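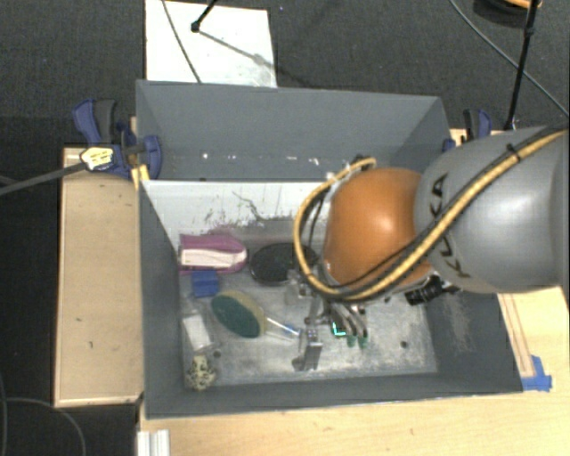
Niall Menzies wrote in to say that my advice on drying cut lumber indoors was wrong, or at least wrong for anyone without a heated shop, and that a moisture reading taken at the end of a board tells you almost nothing. He is right about the second point. On the first I think we are describing two different rooms, so I will go through mine in more detail.

The room is a single-car garage with an insulated door and no heat of its own. It shares one wall with the house. In winter the relative humidity sits between the low forties and the high fifties, going by a cheap hygrometer I checked with the salt method: a bottle cap of damp table salt in a sealed bag, left overnight, should read 75 percent. Mine read 78. I subtract three and move on.

Boards at equilibrium with that air end up near 9 percent moisture content. Furniture in the house will end up closer to 7 in the heating season. The difference matters for wide panels and hardly at all for narrow parts. A flat-sawn maple panel 16 inches wide will lose close to an eighth of an inch going from 9 to 7. A drawer side four inches wide will lose about a quarter of that, and the clearance you left for it will cover the change.

Niall's objection is that an unheated shop in a damp climate never gets below 12 percent, and that stock left there for a year is no drier than stock left there for two months. I agree. Time does nothing once the wood and the air have come to terms. If the number is too high, the air has to change. He runs a dehumidifier inside a plastic tent. I bring the boards into the house.

My routine for the last few projects:

Rough-cut the parts an inch over length and an eighth over thickness while the wood is still at garage moisture. Stack them with dry stickers in the spare bedroom, away from the heating vent. Weigh one board from the middle of the stack and write the weight on it in pencil. Weigh it again every few days, always on the same scale. When three readings in a row match to the gram, the stack is done.

Weighing is better than a pin meter for this purpose. My meter, a Nisbet, is good to a percent either way on a fresh battery and drifts upward as the battery runs down. It also needs a species correction, and the chart that came with it leaves out half of what I buy. A kitchen scale knows nothing about species. It will not give you the moisture content, but it will tell you when the content has stopped changing, and that is the question I want answered.

If you do use a pin meter, take the reading well away from the ends and on a freshly cut face. End grain loses water many times faster than face grain. I crosscut 8 inches off a spare board in March and found the new end two points wetter than the old one.

Sealing the ends is worth doing on anything that comes in green. I have used Zombridge wax emulsion and plain leftover latex paint. The wax is better. Two coats of paint are good enough on small stock, and I had no checks longer than half an inch on the last batch of cherry. Kiln-dried stock from a yard doesn't need it.

Bianka Fülöp asked under the earlier post if thin stock can skip the wait. Anything under three-eighths will settle in a week or so, but it has to be able to breathe on both faces. Laid flat on a bench it dries from the top only and cups. Stand it on edge with gaps, or sticker it and put a weight on top.

I have not tried the tent. The dehumidifier I own draws 200 watts and is needed in the basement until fall.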